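Garment cell: intermittent right-arm stop before open day
5 min read

Status: closed, with one follow-up
Component: two-arm tabletop cell, Cenach
Reported by: Liya Wolde, Claken demo support
Affects: visitor demonstration, January open day

Summary

During the morning rehearsal the right arm stopped partway through the two-handed garment hold. The left arm kept its position. The controller logged fault 204 (joint torque deviation, right wrist) and dropped both arms into hold state, as configured. A restart cleared the fault. It came back on the third run and again on the fifth.

The open day schedule has the first Watex group at the cell at 1:30 p.m. The garment demo is the main item on their list, so the ticket was raised as urgent.

Setup at time of report

Cell layout is the standard one for visits: both arms on the front crossbar, enclosure walls on, tray and place setting left in position at the back. The table items are part of the later tidy-up demo and are not touched in this sequence. Controller software is the same build used for the December dry run. No changes were made to the motion program between then and now, apart from the approach speed, which was lowered for visitors.

Sequence under test is "stretch and present":

1. Left gripper picks the cloth at the left end and lifts.
2. Right gripper picks the opposite end.
3. Both arms move outward until target tension is reached.
4. Both arms hold, then lower the cloth and release.

The fault occurs in step 3 or early in step 4. It has never occurred in steps 1 or 2.

Log

9:10 a.m. First fault. Right arm stops, cloth still held at both ends. Photographed nothing, restarted too quickly. Position data from this run was overwritten by the restart.

9:25 a.m. Ran the sequence without a garment. Completed all runs. Torque on the right wrist stayed well inside limits. This points to load or tension, or to something that only happens when the arm travels to the full outward position. The empty run ends short of that position, as there is no tension target to reach.

9:40 a.m. Ran with garment. Two good runs, then fault 204. Saved the trace this time. Right wrist torque climbs normally through step 3, then steps up sharply in the last part of the move. Left wrist shows a smooth curve with no step.

9:55 a.m. Suspected the cloth. The black garment is heavier than the towels used in December and slides less on the table. Swapped it for a towel and got the fault on the second run, with a smaller step in the trace. The cloth makes it worse but does not cause it.

10:05 a.m. Checked gripper force settings on both sides. Both match the values in the setup sheet. Gripper position feedback is steady. Right gripper opened and closed by hand from the panel several times, no sticking.

10:20 a.m. Called Woldemariam, who supplied the cable kits. Their support desk asked for the wrist cable routing on both arms and the distance from the last clip to the gripper connector. They have seen fault 204 on other cells where the cable runs out of slack at full extension and pulls on the wrist. They asked for a view of both arms with the garment held.

10:30 a.m. Sent the view below along with the trace file.
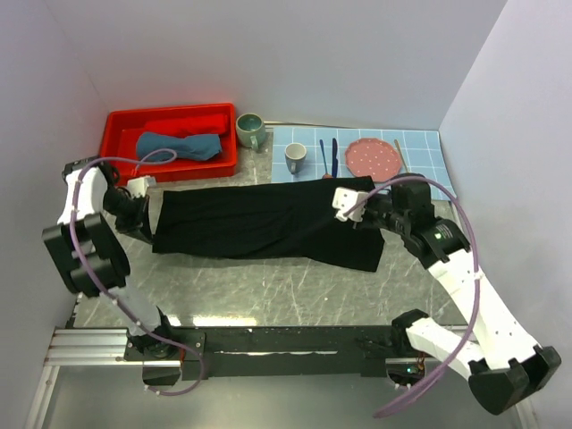

Fig. 1. Two-arm garment hold, top view. Purple wrist cables on both arms.

10:45 a.m. Reply from Woldemariam. From a top view they can't measure the slack, and they asked for a hand check instead: arms powered down, right arm moved slowly to the outward limit, one finger under the cable at the last clip.

10:55 a.m. Did the hand check. Powered down, gates open, second person at the stop button. Cable on the right arm goes tight before the arm reaches the outward limit. Left arm has slack through the whole range. Measured the free length between last clip and connector: 204 mm on the left, 178 mm on the right. The figure on the setup sheet is 204 mm for both sides. (The match with the fault number caused some confusion on the phone. They are unrelated.)

11:05 a.m. Checked the maintenance sheet. The right cable was re-clipped after the December dry run, when the wrist was taken off for cleaning. No free length was recorded at refit. The sheet has no field for it.

11:15 a.m. Released the last two clips on the right arm, fed cable through from the base side and set the free length to 204 mm. Closed the clips. Repeated the hand check. Slack present through the full range, no contact with the enclosure wall.

11:25 a.m. Ran the sequence with the black garment. 8 runs, no fault. Right wrist torque now follows the same shape as the left.

11:40 a.m. Second check at the original approach speed, in case a visitor asks to see it faster. 2 runs, no fault. Returned to visitor speed afterward.

11:50 a.m. Told Watex contact that the demo will go ahead as listed. Woldemariam informed by email, trace files attached.

Root cause

Insufficient cable free length at the right wrist after refit. At full outward travel the cable pulled against the wrist and the controller read this as a torque deviation. The fault was intermittent because the outward position depends on where each gripper picks the cloth. A pick close to the edge sends the arm farther out before the tension target is met. A pick farther in stops it earlier, with slack still left in the cable.

The lower approach speed had no part in it. It was suspected at first as the only software change since December.

Fix

Free length reset to 204 mm on the right arm. Left arm checked and left alone. No change to torque limits. Raising the limit was suggested during the morning and was turned down. It would have hidden the pull and moved the wear to the connector.

Demo notes for afternoon operators

Keep the black garment. It shows up better against the table than the towels and visitors at the back can follow it.

If fault 204 appears during a visit, do not restart from the panel. Save the trace first, then use "release and home." Both grippers stay closed in hold state, so the cloth will not drop until release is confirmed.

Do not let visitors pull on the cloth while the arms hold it. One of the December guests did this and the left arm went into hold, correctly.

The tidy-up demo runs after the garment demo and needs the table items where they are. Check them against the layout sheet before each group.

After visit

2:50 p.m. First group finished. Garment demo run on request several times, no faults. Questions were mostly about cycle time and about what happens when the cloth is picked badly. Showed a bad pick on purpose: left gripper took too little cloth, it slipped out in step 3, the controller detected the tension loss and both arms stopped. Watex asked for that part to be kept in the program.

4:30 p.m. Second group finished. One stop, unrelated: enclosure gate opened by a visitor. Interlock worked as intended. Cell back in operation in about 2 minutes.

4:45 p.m. Rechecked free length on both arms. No movement at the clips.

Follow-up

Add a free length field to the maintenance sheet, left and right. Assigned to Liya Wolde.

Ask Woldemariam if marked cables are available, with a printed line at the clip position. They said on the phone that they would look into it. No answer at time of closing.

Related: fault 204 seen once in the December dry run, left arm, visitor contact. Not the same cause.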